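Plistard Partners Head Home From April Convention With 200 New Team Leaders

2 June 2019

I'm still smiling about our April convention, so bear with me if this runs a little long! When I signed up with Plistard in 1993, I had a spare bedroom full of vitamin samples and a phone with a very long cord. This spring I stood at the side of the stage and clapped for 200 partners who earned their first leadership pin. My hands hurt the next day.

We had 2203 partners registered, our biggest crowd so far, and I think I hugged most of them. The Corkier team drove through the night to make the opening session (they slept through lunch, and good for them). The Ait Ali group took home the customer care award, which goes to the team with the most repeat orders.

We also introduced Clorum, our new line of household cleaners. It opens to all partners this summer in a starter pack priced at $40, and you can order it from your regular account page. No minimums, no sign-up fee. I've been using the kitchen spray at home for weeks and my sister keeps stealing my bottle.
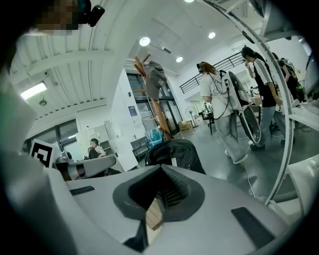 Photo: Plistard

If you missed the convention, the training sessions are going up in the partner library a few at a time. Start with the one on following up with new customers, it's my favorite. Questions about Clorum or your pin can go to your team leader or to the Plistard partner desk.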